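Grolar bench arm, open day notes and price

I finally got to see the Grolar running at the Mevance open day in November, and I've put my notes on its page because so many of you asked! We turned up at 14:00, coffee in hand, and went straight through to the lab.

The Grolar comes as a single arm or as a pair on a bench frame. If you've got the ceiling height I'd go for the pair (I would say that, I know, but I had a go and loved it).

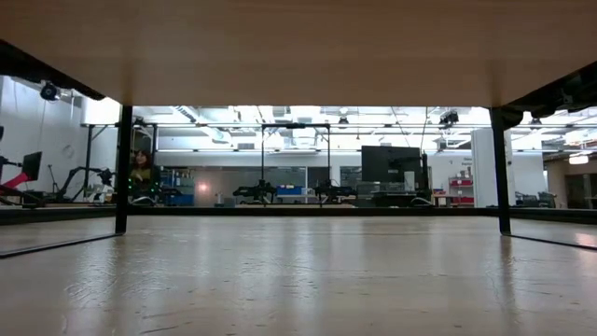
The lab at Mevance, with a pair of black arms at the bench frame in the middle of the room.

They let us guide an arm by hand, which is far lighter work than I'd expected, and I was hooked within around 4 minutes. My one grumble is the manual, still a bit thin on the Goel controller. A new one's coming.

Single arm: £2680, controller included
Driledau gripper: £384
Delivery: 14 working days

Fancy trying one before you buy? Drop me a line and I'll let you know when the next open day is on.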